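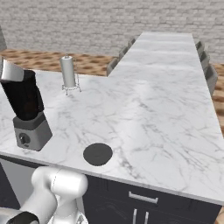 Prarkside Open Kitchen Day

The Prarkside Open Kitchen Day is a yearly public event held in November at the Prarkside technical center. Visitors watch a robot arm carry out household tasks in simulated kitchens and can talk with the people who build the kitchens and write the control software. The event is run by Pavent, a small company that makes simulation tools, together with the robotics group at Doltetti. Entry is free, but places are limited and must be booked.

Background

Pavent moved into the Prarkside building to be near the Doltetti test hall. For the first two years the company showed its work only to customers and students. The open day grew out of these visits, after several local schools asked if their classes could come too. The first public edition drew 190 people. Later editions have drawn more than 600, and the organizers now split the day into morning and afternoon sessions.

Format

Each session opens with a short talk in the main hall, followed by demonstrations in groups of up to 80. The demonstrations are run on a large screen. An operator sets a task and starts the run, and a presenter explains what the arm is trying to do. Runs are not edited, and failed attempts are shown along with the good ones. A failed run may be started again from the same point, or left as it is if the group wants to move on.

The kitchens are built in software from a library of rooms, appliances and small items. Counters, cabinets, chairs and wall finishes can be changed between runs. One kitchen often used for the talk has a marble counter in an L shape, navy cabinets and a pale brick wall, with a blender and a paper towel holder on the counter. Presenters use it to explain reach, as the arm has to work over the front edge of the stone without touching it.

Refrigerator demonstration

The best-known part of the program is the refrigerator task. The arm is asked to move a small piece of food to or from a shelf. Reaching into a refrigerator is harder than working on an open counter, because the shelves leave little height above the item and the cabinet beside the opening limits how far the elbow can swing out. Small round items are also easy to push away before the fingers close.

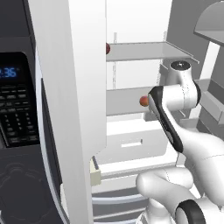

The task is normally run several times with the item in different places on the shelf. Items near the front are reached with the wrist angled down. Items farther back call for a flatter approach, and the arm has to go in deeper between the shelves. The software checks for contact at every step and marks a run as failed if the arm strikes a shelf or the door with more than a set amount of force.

In the afternoon session, visitors may choose where the item goes and which kitchen is loaded. A hand controller is available at one station for those who want to steer the arm themselves. Turns at this station last 6 minutes, and children under ten need an adult with them. The line is usually shortest in the first half hour.

Software

The demonstrations run on Peltonen, the simulation package developed by Pavent. Peltonen handles the motion of the arm, contact between objects, and the pictures shown on the screen. Recorded runs can be played back from another viewpoint — a feature used at the open day to answer questions about what happened behind a door or under a shelf. Doltetti supplies the motion planner and keeps its own copy of the kitchen library.

Reception

Comments collected at the exit have been mostly positive. Common complaints have been the wait for the hand controller and the sound in the main hall, which has a hard floor and a high ceiling. A second set of speakers was later added at the back. Some teachers asked for a printed sheet to use in class, and one is now handed out at the door.

Related articles
Doltetti test hall
Household robot tasks
Motion planning
Pavent
Peltonen (software)

Last updated: November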